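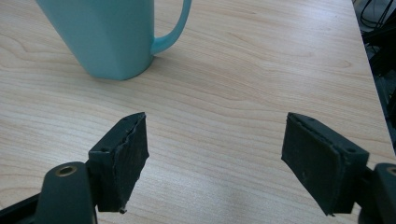 My project is about why people in Clulbridge stopped drinking tea at four in the afternoon, and whether they really stopped at all. I picked it because my grandmother swears the whole town used to shut down for it, and my grandfather says that's nonsense and the mill just had a shift change. So I had a family argument to settle before I had a research question. My advisor, Liesbeth Dierckx, told me that was a perfectly good place to start as long as I didn't let my grandmother grade it. These days a mug with a handle, like the turquoise one on the pale wood table, is what most people I talked to think of when you say "tea," but the older folks kept correcting me. Tea meant a cup and a saucer, and it meant sitting down!

What I did

I spent most of March in the basement of the library going through the town newsletter. It ran to 2,167 pages in the boxes I was allowed to look at, and I read all of them, or at least I looked at all of them (there is a long stretch about drainage that I will not pretend I took in). Every time tea came up, I copied out the line and wrote down what it was really about. A church sale, a wedding, a complaint about a neighbor, an ad. I ended up with 1,297 mentions, way more than I was ready for, and my wrist can confirm it.

Then I did interviews. I talked to 10 people who grew up in Clulbridge or in Bruseddale, just over the hill. I had a list of questions, and I threw out half of it after the first one. If you ask "What time did your family have tea?" you get a time. If you ask who made it, you get a story that goes on until somebody has to pick up their kids.

What I found

My grandparents are both kind of right, and neither of them is happy with me. The mill did change shifts at four, and the newsletter mentions the whistle over and over. But the shops on Bridge Street also put up little signs saying they'd be back at half past, and three of the people I interviewed remembered those signs without me bringing them up. My best guess is that the shops closed because the street was full of people walking home, and tea was what you did with the half hour once you had it.

The bigger surprise was Bruseddale. It had no mill and no whistle, and people there had tea whenever the bus came in. One woman told me her mother would put the kettle on when she heard it on the hill -- if the bus was late, tea was late, and everybody was cranky.

After the mill closed, the word "tea" doesn't go away in the newsletter, but it moves. It turns up in the mornings, at meetings and fundraisers, and people start having it standing up. I think that's where the mug comes in, although I can't prove it from the newsletter alone. Two people told me they packed away the saucers when their kids left home and never got them out again.
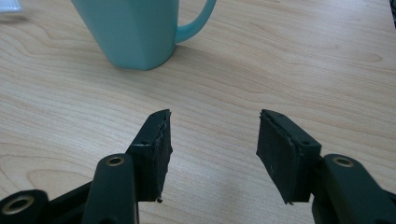 Figure 2. Faceted turquoise mug on a wooden tabletop.

What I'd do differently

I would record every interview. For the first two I only took notes, and my notes say things like "the blue tin!!" with no explanation. I'd also go to Bruseddale earlier. I treated it as a side trip and it ended up being the best part of the project, and by then I had one afternoon left.

I also wish I'd talked to somebody who hated tea. There must have been a few, and I'd love to know what they did with themselves at four o'clock. My grandfather has since offered, but he drinks three cups a day, so I turned him down.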